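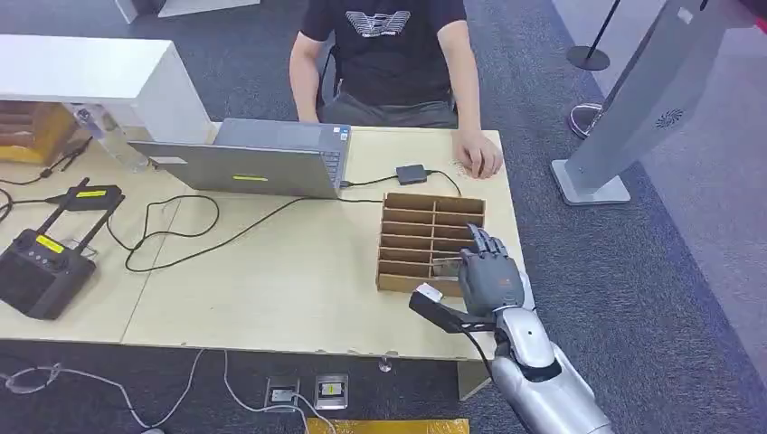
4 min read

Figure 3. Desk with open laptop, cardboard organiser and robot hand.

3.2 Taking iron at work

Most earlier studies of iron supplements have asked people whether they took their tablet on a given day. Fewer have asked when, or what they had to eat and drink with it. Tea and coffee both reduce the amount of iron the body takes up from a meal or a tablet, and office staff tend to drink a lot of both. We therefore added questions on timing and drinks to the daily diary.

All participants worked at a desk for most of the week and had been advised by a doctor or pharmacist to take iron before they joined. They were recruited from two employers in Drakden and one in Furkby. Each person was given a supply of Tonosico, a once-daily iron tablet, and asked to fill in the diary for 21 days. The diary had one page per day, with space for the time of the tablet, the time of the nearest meal, and any hot drink in the hour before or after. We gave no advice on timing during this part of the study, as we wanted to record what people did when left to themselves.

We received 445 diaries that could be used. A diary was left out if eight or more pages were blank, or if the same time had been written on every page in what looked like a single sitting. The second rule is a matter of judgement. Two readers applied it separately, and where they differed the diary was kept.

The most common time for the tablet was mid-morning, after arrival at work. The second most common was with breakfast at home. Very few people took it at night. Those who took it at work were more likely to report a hot drink within the hour, and in most cases the drink came with the tablet — several people noted that they used their coffee to swallow it. Those who took it at breakfast more often had it with fruit juice, though tea was also common in this group.

Missed tablets were recorded on 956 pages. The reasons given were mostly short: forgot, left at home, upset stomach. Weekends had more gaps than working days among people who kept the packet at the office, as might be expected. People who kept it at home showed no clear pattern across the week.

Stomach complaints were asked about only on the last page, so we cannot link them to single days. Future versions of the diary should move this question to the daily page. Blood results are given in section 3.3, and the full wording of the diary is in Appendix B, prepared by Alžběta Kopecký.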